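Laying out a kitting table for a two-arm robot

I've set up a fair few of these now, and my house rules fit on a sticky note! Radu Tudose taught me most of them at Lungu.

1. Line the tray with white paper. Shiny steel plays havoc with the cameras.

2. One kind of part per bin, please. Mixed bins are a pain to check afterwards.

3. Leave a clear gap between tray and bins, wide enough for open fingers (I go for 13 cm).

4. Spread the harnesses out a bit so they don't snag each other.
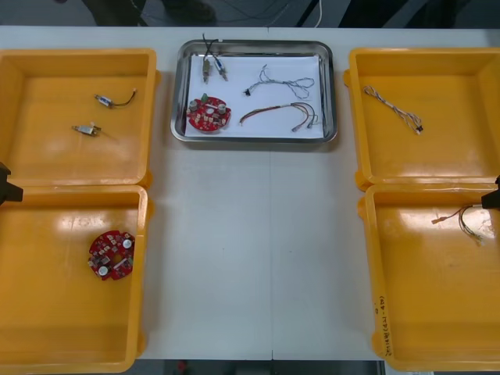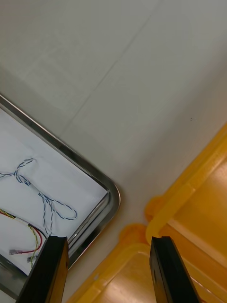
Before you press start

Step back behind the line, keep the stop button within reach and run the first 2 picks at slow speed. Then write down the speed you settled on, or you'll be guessing again in August.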